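The Arm in the Back of the Mulow

Vesna Kadrić had told her sister she was building a robot, and her sister had asked what it did, and Vesna had said it picked things up. There was a pause on the line. Her sister had two children and a dog and was surrounded by creatures that picked things up.

"And puts them down again," Vesna added.

"Well, good," said her sister.

The arm lived at the Mulow, a shared workshop on the wrong side of the canal in Lurnholm, between a man who restored accordions and a couple who made resin tables and were no longer speaking. Vesna had bench space, a shelf, and a third of a radiator. The arm had the rest of the bench. She had named it Choi after the grocery store downstairs from her first apartment, where she had once been trusted with a key.

Mateja Trajkovski was supposed to be her partner in the build. Mateja had done the fingers, which were black and angular and looked like something that would come out of a drain. She had also done the camera mount, so that Choi could look down its own wrist at whatever it was about to drop. Vesna had done the part where it dropped things.

"It isn't dropping it," Mateja said. "It hasn't got it yet."

"It's thinking."

"It has been thinking since I went for soup."
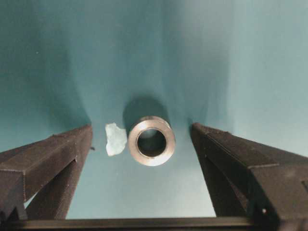
Vesna had a theory about thinking, developed over most of October, which was that it looked the same from outside as being stuck. She pulled the laptop closer. On the screen the bushing stood on the teal sheet with a black finger on either side of it, and Choi was touching none of it. A small white scrap had gotten in there too, just beside the bushing on the left, and Vesna had a bad feeling about the scrap. She had spent 36 hours of her one life teaching Choi to find the middle of a round thing. She had not raised the subject of litter.

"What does it say it sees?" asked Mateja.

Vesna read the log. "It says it sees one object."

"Great."

"Slightly wider than a bushing."

Mateja put down her spoon. She had the expression of someone who had printed those fingers 3 times and was now being told about a fourth. "Just take the scrap away."

"Then it never learns."

"Vesna, it's an arm. You could also never learn, and you'd still get home by nine."

Across the partition the accordion man tried out a low note, held it, and was disappointed in it. He tried it again. Vesna had come to find this companionable. On the other side the resin couple were sanding at each other. 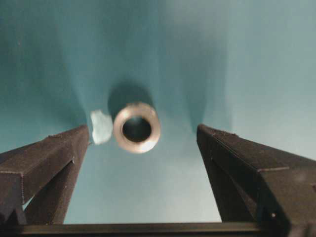
She opened the file she had named iser_final, which was newer than iser_final_final and did less harm. Iser was the software. It had been named after a river by Mateja's cousin, who wrote the first version and then got engaged and moved away from anything with a serial port. His comments were still in there. Line 3,254 said only "sorry."

Vesna had never found out what it was for. She had deleted it once, the comment and nothing else, and Choi had refused to move its wrist until she put it back. Mateja said that was a coincidence. Mateja had also not deleted it.

"What if you told it how big a bushing is?" said Mateja.

"I did tell it."

"Did you tell it in millimeters?"

There was a silence, of the kind that is mostly scrolling.

"I'm going to get more soup," said Mateja, standing. "You want some?"

"Yes," said Vesna, typing. "Don't say anything."

"I was going to ask if you wanted bread."

It took more than one bowl. By the time the accordion man had packed up and said good night to them both, and to Choi, whom he addressed as sir, the numbers were all in the same units and Vesna had the box of odd turned parts open in her lap. She chose the ugliest one, threaded at both ends, with a fat silver ring in the middle. If it was going to work, she wanted it to work on something with a waist.

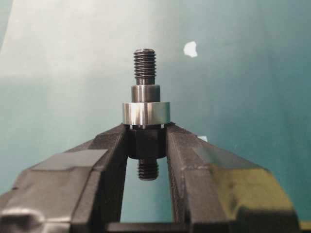

"Don't clap," said Mateja.

"I wasn't going to clap."

"You had your hands up."

Vesna put them under her thighs. The radiator knocked. One of the resin people coughed and the other one, after thinking it over, said bless you, though it had plainly been a cough.

"Now what?" Mateja whispered.

"Now it puts it down."

"Did you write that part?"

Vesna looked at the laptop, and then at the clock, and then reached over and tore off the heel of the bread.

"Call your cousin," she said.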